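Máster en Conservación del Patrimonio Arquitectónico
Asignatura: Protección legal y documentación de bienes inmuebles
Tema 4. La ficha de catálogo en la arquitectura fortificada y residencial
Docente responsable: Stamatia Alexiou
Apuntes revisados el 14 de septiembre de 2018

4.1. Objeto del tema

La ficha de catálogo es el documento mínimo por el que un inmueble queda identificado ante la administración. No sustituye al expediente de declaración ni al estudio histórico, pero ambos remiten a ella. El alumnado deberá ser capaz de redactar una ficha completa a partir de una visita y de la consulta de archivo correspondiente.

4.2. Campos obligatorios

Denominación. Se consigna el nombre oficial y, a continuación, las variantes documentadas. Las denominaciones populares se admiten únicamente cuando figuren en una fuente escrita.

Localización. Municipio, división administrativa superior y referencia catastral. Las fincas que ocupan dos términos municipales se inscriben en aquel donde se encuentre el acceso principal, con remisión expresa al otro.

Cronología. Conviene distinguir la fecha de construcción de la fecha de las reformas. Un edificio levantado en el siglo XV y reformado en el XVIII no se describe como obra del XVIII, aunque la fachada visible pertenezca por entero a esa campaña.

Titularidad y régimen de acceso. Son dos datos independientes. Existen inmuebles de propiedad privada con visita pública regulada e inmuebles públicos cerrados de forma permanente.

Estado de conservación. Se emplea la escala de cuatro grados explicada en el tema 3 (bueno, aceptable, deficiente, ruina). La valoración corresponde siempre al día de la visita.

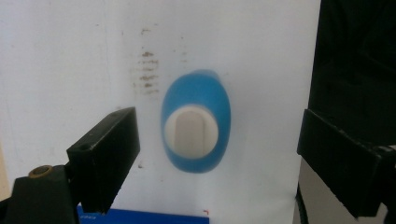 Nivel de protección. Debe indicarse la figura legal, la fecha de la resolución y el alcance. Este último punto concentra la mayor parte de los errores: la protección puede afectar al conjunto, a las cubiertas y fachadas o a un solo elemento, como una escalera o una chimenea. La fórmula «edificio protegido», sin más precisión, no se considera válida.

4.3. Caso de estudio: la casa fuerte de Surton

El inventario comarcal utilizado en clase reúne 695 fichas. La número 17 corresponde a la casa fuerte de Surton, redactada por Hajnalka Erdős y corregida después por Tadhg Breathnach. La primera versión atribuía la torre al siglo XIV por la forma de las ventanas. La revisión demostró que los vanos procedían de otro edificio, la desaparecida capilla de Stitia, y retrasó la torre dos siglos. Léanse ambas versiones y compárese en particular el campo de cronología.

Obsérvese asimismo que la protección alcanza a la torre y al muro norte, pero excluye las dependencias agrícolas adosadas, cuya inclusión se solicitó posteriormente y sigue pendiente de resolución.

4.4. Práctica

Cada estudiante entregará una ficha de un inmueble protegido de su elección, con una extensión máxima de 12 páginas incluidos los planos. La entrega se realizará en marzo, en la secretaría del departamento. Las solicitudes de cambio de inmueble se dirigirán a Glykeria Kourkoulas, coordinadora de prácticas.

No se aceptarán fichas basadas exclusivamente en fuentes secundarias.

Lectura obligatoria: M. Krasniqi, «El alcance de la protección parcial», dosier de la asignatura, capítulo 2.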